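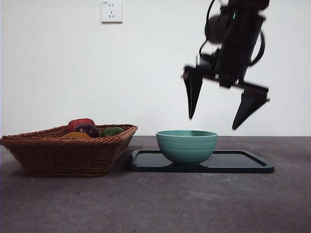
The robot arm over the test table at the Plevlow lab. The bowl is on the black tray, and the basket is to the left.

How Do You Teach a Robot to Put Something in a Bowl?

Putting a piece of fruit in a bowl is easy for most people by the age of two. You look, you reach, you close your fingers, you move your hand and you let go. A robot has to do the same five jobs, and each one can go wrong in its own way.

Snežana Živković and Brijesh Chaturvedi study this problem at the Plevlow lab. They wanted to find out which kind of practice helps a robot more: seeing the same setup again and again, or seeing the setup change a little each time.

The parts of the robot

The robot is an arm with a gripper on the end. A gripper does the work of a hand, but this one has only two fingers. They are black and narrow, and they get thinner toward the tips. The fingers can spread apart or close together. They do not bend in the middle the way yours do.

Try it yourself. Hold two rulers, one in each hand, and pick up an orange with the ends. Squeeze too softly and the orange slips. Squeeze off to one side and it rolls away. The robot has the same trouble.

The arm also needs a camera. The camera sends pictures to a computer, and the computer works out where the arm should go next. It does this many times every second.

Learning by copying

There are two main ways to tell a robot what to do. The first is to write a list of exact moves: go left this far, go down this far, close the fingers. This works well in a factory, where each part arrives in the same place. It works badly on a kitchen table. If the bowl moves by the width of your hand, the list of moves is wrong, and the robot will drop the fruit beside the bowl.

The second way is called imitation learning. Imitation means copying. A person steers the arm by remote control and does the job properly. The computer saves what the camera saw and how the arm moved. One full run of the job, from start to finish, is called a demonstration.

A computer program then studies all the demonstrations and looks for patterns. When the bowl is in this part of the picture, the arm goes this way. When the fingers are on both sides of the fruit, they close. The program that comes out at the end is called a policy. A policy takes in a picture and gives back a move.

The experiment

The team recorded 149 demonstrations for each of two groups.

In group A, the bowl and the basket stayed in the same places for every demonstration. In group B, a person moved them between demonstrations. Sometimes the bowl was near the basket, and sometimes it was farther away.

Everything else was kept the same. Both groups used the same arm, the same table and the same number of demonstrations. Scientists call this a fair test. If two things change at once, you cannot tell which one made the difference.

Each group of demonstrations was used to train one policy, so there were two policies to compare. The team named them Rana and Manthorpe so that they would not get mixed up in the notes. Rana learned from group A. Manthorpe learned from group B.

The test

Each policy was then given the job on its own, with no person steering. The bowl was put in places that were not used in any demonstration. A try counted as a success only if the fruit ended up in the bowl and stayed there. Touching the rim and falling out counted as a miss. So did tipping the bowl over.

Each policy got 100 tries. Manthorpe succeeded 92 times. Rana succeeded 3 times.

The team then ran a second test, with the bowl back in the place used for group A. This time Rana did well. It had learned the job, but only for one spot on the table. When the bowl moved, Rana kept sending the arm to the old place and opening the fingers there.

What the result means

A policy can only learn from what is in its demonstrations. If the bowl never moves, the program has no need to look for the bowl. It can get the right answer by going to the same place each time. When the bowl does move, the program has to use the picture.

The result has limits. The test used one arm and one table. It does not show what would happen in a dark room, or with a bowl of a different shape. Živković and Chaturvedi plan to repeat the test at a second lab in Gridenwood in July - with the same rules for counting a success, so that the numbers can be compared.

Words to know

Demonstration: one full run of a job, done by a person steering the robot and saved by the computer.

Fair test: a test in which only one thing is changed.

Gripper: the part of a robot arm that holds things.

Imitation learning: teaching a robot by giving it demonstrations to copy.

Policy: a program that takes in what the robot sees and gives back the next move.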